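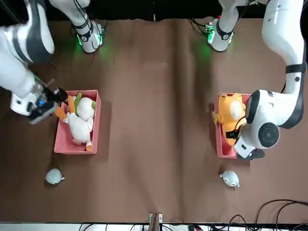 Objet : Re: [brocante-jouets] Nettoyer de vieilles peluches sans les massacrer ?

Bonsoir la liste,

Je réponds un peu en vrac, j'ai lu tout le fil d'un coup entre le dîner et la vaisselle (la vaisselle attend toujours). Je reprends le message de cet après-midi :

> J'ai récupéré un carton de peluches au vide-grenier de décembre,
> la plupart sans étiquette. Il y a un ours Lacerda qui sent la cave
> à trois mètres et deux petits lapins dont je ne sais rien du tout.
> Est-ce que je peux passer tout ça en machine à 30 ou est-ce que
> je vais le regretter ? Et pour l'odeur, vous faites quoi ?
> Accessoirement, à combien ça part, un ours comme ça ?

Alors, la machine. Pour les lapins, si le rembourrage est synthétique, oui, dans une taie d'oreiller bien nouée, essorage au minimum. Tu presses le ventre : si ça revient tout de suite, c'est de la ouate, tu peux y aller. Si ça craque ou que ça crisse, c'est de la paille de bois et là surtout pas d'eau ! J'ai noyé un chien en paille comme ça il y a des années, il a mis trois semaines à sécher et il a fini avec une tête de poire. Je l'ai gardé, remarque, il est sur l'étagère des toilettes.

Pour l'ours Lacerda, ça dépend de la période. Les miens (j'en ai quatre) sont tous en paille avec des articulations en carton, donc nettoyage à sec, à la main, avec de la mousse. Juste la mousse, hein, pas l'eau qui est dessous. Tu bats un peu de savon doux dans un saladier, tu prends le dessus avec une brosse à dents souple et tu y vas par petites zones, en essuyant au fur et à mesure avec un chiffon humide bien essoré. C'est long. Je mets la radio.

Pour l'odeur de cave, ma méthode c'est le bicarbonate : un grand sac en papier, 300 grammes de bicarbonate, l'ours dedans, on ferme, on secoue gentiment et on oublie pendant dix jours. Après, aspirateur avec un vieux collant tendu sur l'embout (sinon adieu les yeux s'ils tiennent mal, je parle d'expérience). Quelqu'un ici conseillait la litière pour chat, j'ai essayé, ça marche aussi mais on en retrouve dans les coutures jusqu'à Pâques.

Le congélateur, par contre, je le fais systématiquement avant tout le reste, à cause des mites. Deux nuits dans un sac fermé, une journée dehors, puis encore deux nuits. Ma belle-sœur ouvre mon congélateur avec méfiance maintenant.

Et les yeux, regarde bien comment ils sont fixés avant de frotter. S'ils sont en verre sur tige métallique, la tige rouille et peut tacher tout le museau dès qu'elle prend l'humidité. Je mets un petit rond de film alimentaire autour, maintenu par un élastique à cheveux.

Côté prix, je ne veux pas te donner de faux espoirs. À la vente d'Ellthorpe, au printemps, il y en avait un grand avec son ruban d'origine qui est monté à 358 euros, mais il était impeccable, et le mien, avec une oreille recousue et un grognement en panne, je l'ai payé 111 euros en me trouvant déjà bien généreuse. Il y a eu aussi cette histoire d'un Fosell à 800 euros dont tout le monde a parlé sur la liste, mais celui-là avait sa boîte, et puis deux enchérisseurs têtus dans la même salle, ça fait vite des miracles. Le tien, sans étiquette et parfumé à la cave, je le garderais plutôt pour le plaisir !

Pour les deux lapins, tu peux nous dire s'ils ont une couture dans le dos ou sous le ventre ? Si c'est dans le dos, avec un fil plus foncé que la peluche, je penserais à des Gukus. J'en avais un petit, gamine, beige, avec l'intérieur des oreilles en feutrine rose, et je serais curieuse de savoir si les tiens ont la même feutrine. Envoie des photos des pattes aussi, c'est souvent là qu'on voit le mieux.

Ah, et j'oubliais : pas de sèche-cheveux, même sur froid. Le poil se couche dans tous les sens et ensuite il faut tout repeigner au peigne à moustache.

Bon, j'y vais, l'eau de la vaisselle est froide depuis longtemps. Tiens-nous au courant pour le sac de bicarbonate.

Bises à tous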